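Filed under: Kitchen Diary, Preserving

Home | Diary | Recipes | Pantry | About

January, a little before 6 a.m.

Up early to check the sauerkraut. The house was cold and I had my coat on over my robe. I started this batch on the 2-gallon crock my aunt left me, after years of doing it in jars, and I want to write down what I did while I still remember it.

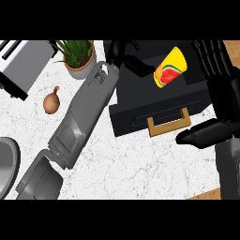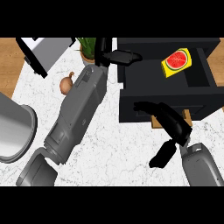
The cabbage came from Buckley, the farm stand out past the feed store. They had the big flat winter heads, the kind that squeak when you cut them. I took two and they were heavier than I thought, and I had to set the bag down twice on the way to the car. The outer leaves were a little beat up from frost but the insides were tight and white. I kept a few of the outer leaves whole to lay on top.

I sliced everything by hand. I own a mandoline and I don't like it. It took most of an evening and my wrist was sore afterward, but the shreds were uneven in a way I prefer. Machine-cut kraut goes soft on me. Then salt, at 2 percent by weight. I did it in batches of 800 grams of cabbage at a time so I could keep the math straight, and I still lost track on one batch and had to weigh it over. I squeezed it in the big bowl until there was enough liquid to pool at the bottom when I tipped it.

Caraway in half of it. I wish I had left the caraway out of the crock altogether and put up a separate jar, because now the top layer is plain and the bottom layer is not, and I will have to remember that when I serve it. Next time, decide first.

Day nine now. The bubbling has slowed down and the smell has changed from raw cabbage and something like wet socks to a clean sour smell. There was a thin white film at one edge. I have read enough to know that is most likely kahm yeast. I skimmed it, wiped the inside wall of the crock with a cloth dipped in brine, and rinsed the weights. The brine was a finger's width over the cabbage, which is lower than I like, so I mixed up a little more and poured it in slowly.

I tasted a forkful. Still crunchy, still too salty, not nearly sour enough. The pantry has been running cold and that slows it down. I am going to move the crock to the hall closet by the water heater and see if that pushes it along. Another two weeks, I would guess. My aunt used to give hers six, but she had a cellar.

Deirdre Corrigan called midmorning. She wants a jar when it's ready and offered me a trade, some of her beet kvass, which I took her up on. She told me she has gone over to airlock lids, a brand called Zotus, and she likes that she never has to open them. I asked what she does about tasting and she said she doesn't taste. I couldn't do that. Half the reason I keep a crock is to get in there with a fork.

She also asked if I was going to the swap in Farodton. I said yes if the roads are clear. Last year I came home with a jar of pickled green tomatoes that I am still thinking about, and a jar of carrots that went straight on the compost.

Lunch was the last of the bean soup, thinned with water, and toast. I stirred a spoonful of kraut brine into the bowl at the end in place of lemon. It worked well enough to do again. I would start with less salt in the pot if I planned for it.

Afternoon, I went through the pantry shelf and wrote dates on everything that didn't have one. I found a Lirico vinegar bottle that I had refilled with something brown and never labeled. It smelled like cider vinegar with garlic. I poured it down the sink. Also found 200 grams of juniper berries, far more than I can ever use. Some will go in the next crock. The rest can go to Deirdre.

For supper I browned some sausages and cooked them with apples and a few potatoes. I used store kraut from a bag, rinsed, with a splash of stock, and cooked it too long because I was on the phone with my sister. It was limp but it tasted fine. There is enough left for tomorrow.

Crock is in the closet as of 7 p.m. I put a plate under it in case it overflows and a towel on top to keep the dust off. Check again in three days. Buy pickling salt, and more of the gray thread for the towel hems. Ask at Buckley whether they still have red cabbage or if that's done for the year.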